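Getting Two Hand-Held Grippers to Agree With Each Other: Workshop Tips

Last updated: October 21, 2019

If you are anything like me, you bought one gripper, grew fond of it, and then found yourself with a second one from a different maker and a nagging wish to know which was better. Mine were an Ekier and a Clalmont, and I spent most of February finding out how easy it is to compare them badly. So put the kettle on, and I'll tell you what I do now.

Start with the table. A plain, pale top is a blessing, as you can spot a dropped screw on it straight away (and you will drop one, I promise!). Give it a wipe with a barely damp cloth and let it dry properly before you begin. Crumbs under a finger tip will spoil a good test, and so will furniture polish, which I learned after a very slippery afternoon with a set of teaspoons.

Next, the tips. Wash rubbery ones in lukewarm water with a drop of washing-up liquid, pat them with a tea towel and leave them for 10 minutes. Don't be tempted by anything stronger from under the sink. While they dry, go over the screws on the finger plates with a small hand screwdriver, just nipping them up. If one keeps working loose, a dab of Zurance thread paste has always done the trick for me.

Now sit down with both grippers on the same table, one in each hand if you can manage it, and bring the tips slowly towards each other. You'll feel straight away if one set of fingers is stiffer, or if a strap is pinching your knuckles. Keep the cables in a lazy loop well away from the fingers, and have the laptop open where you can see it without twisting your neck.

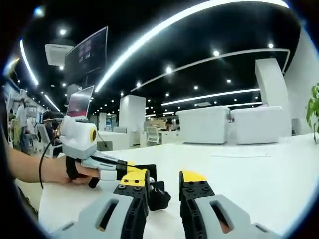

Zürcher users should be a bit careful with the strap advice, writes Ottoline. Hers felt lovely when she first put it on and dreadful by the end of a long session, and she now loosens it by 2 holes before she starts. She also swears by swapping hands halfway through, so that a tired wrist doesn't get blamed on the gripper.

I've taken up the hand-swapping myself and it makes a real difference to my notes. As for what to pick up, raid the kitchen drawer. I use 9 things, always in the same order: an egg cup, a sponge, a wooden peg, a teaspoon, a cork, a folded napkin, a jar lid, a grape and a birthday candle. The grape is the one that sorts them out.

Turn each gripper through 90 degrees and go through the lot again, because plenty of them hold a spoon nicely from above and let it slide from the side. Write it all down as you go, drops included, and put the battery level next to each try. Then pack the tips away in an old margarine tub with the lid on, out of the sun.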